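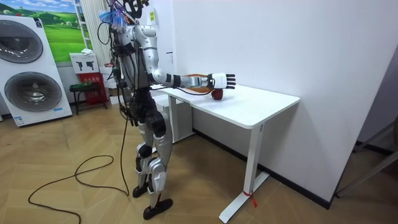

I bought the Trarka megaphone a week before the rent march, mostly because our old one had started making a noise like a goose. I've now had it out for two marches, a picket and one very long sidewalk rally outside the county building, so I think I can give a fair report.

First off, it's loud. Really loud! Darnell Okafor was marshaling at the back of the line, past the bus station, and he texted me that he could make out every word of the chants. With the old one he'd mostly been guessing and clapping along. There's a dial on the back for volume, and I'd keep it well under the top setting if you have anybody standing right in front of you. I didn't at first and I owe a few people an apology (sorry, Réka).

The handle is the part I'd complain about. It's smooth plastic, and after an hour of call and response in November drizzle with gloves on, it slides. I ended up wrapping it in bike tape, which helped a lot. The shoulder strap is fine — short if you're tall, but fine.

Batteries! It takes C cells, and they don't come in the box, so buy them before the morning of. My first set made it through both marches and died in the middle of the picket, right as we got to the good verse about the landlord's boat. I carry spares in my coat now.

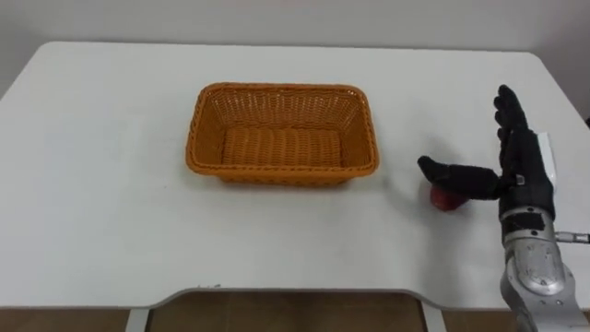
The siren button sits way too close to the talk trigger. I set it off twice during the rally, once while Branwen Mathias was reading the names of the buildings that had gotten notices, and I wanted to crawl under the sidewalk. You can't switch the siren off, either. I've put a bottle cap over the button with some of the same bike tape, and so far so good.

There's also a record feature that plays back a short message on a loop. I figured I'd never touch it, but it was handy for "please keep to the curb, folks" while we waited on the crossing. Don't use it for chants, though. We tried, and a crowd just doesn't answer a recording the way it answers a person with a cracked voice and a cold.

Check your permit before you bring any of these. Ours allowed amplified sound for only part of the route, and a very polite officer walked alongside me for five blocks to make sure I'd read it. After that we went back to drums and plain old yelling.

I did borrow a friend's Worku to compare. It's lighter and the grip is much nicer, but the sound gets fuzzy when you shout, and let's face it, I shout. For indoor meetings I'd take the Worku. Outside, with buses going by, I'm sticking with the Trarka, tape and all.

Four stars. I'd give it the fifth if they moved that siren button.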